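So I finally did the thing I've been threatening to do since spring and scrubbed the grout in both bathrooms. All of it. With a brush the size of a toothbrush, because apparently I enjoy suffering!

A bit of background for anyone new. We moved into this house in 2000 and the tile was already old then, a sort of oatmeal color with grout to match, or so I thought. I have spent two decades believing our grout was tan. My neighbor Shengli Hao came over in October to borrow a ladder, used the hall bathroom, and came out asking when we'd had the white grout behind the door put in. What white grout? I went and looked. Behind the door, where no one ever steps, it's white. I didn't sleep well that night.

I tried baking soda first (everybody's grandmother swears by it) and it did a little, mostly it made paste. Then I bought a tub of oxygen cleaner powder, mixed it with hot water, poured it on and left it for twenty minutes while I had coffee. Much better. You still have to scrub, but it comes up gray and disgusting and you feel like you're winning. 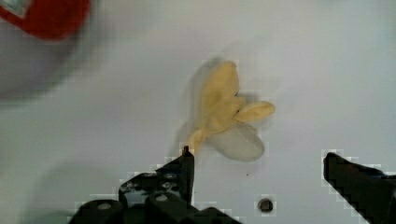 Vurnau, November 28, 2021

Yellow gloves, by the way, are a must. I went without for the first row and my knuckles were like sandpaper by lunch. I went through more of them than I'd like to admit, and I'm still annoyed at how hard it is to get one back on once your hands are sweaty.

The upstairs bath took me three evenings. I counted the floor tiles while I was down there, since what else is there to do, and it's 158, not including the little cut ones around the toilet. My knees would like a word. Get a gardening pad, or fold up an old bath towel, and open the window even if it's freezing.

I haven't sealed it yet. The man at the hardware store says wait until it's bone dry, my sister says don't bother, and the bottle says two coats. I'm leaning toward the bottle. If any of you have sealed old grout and it didn't go shiny, tell me what you used, and whether you did the shower walls too or only the floor.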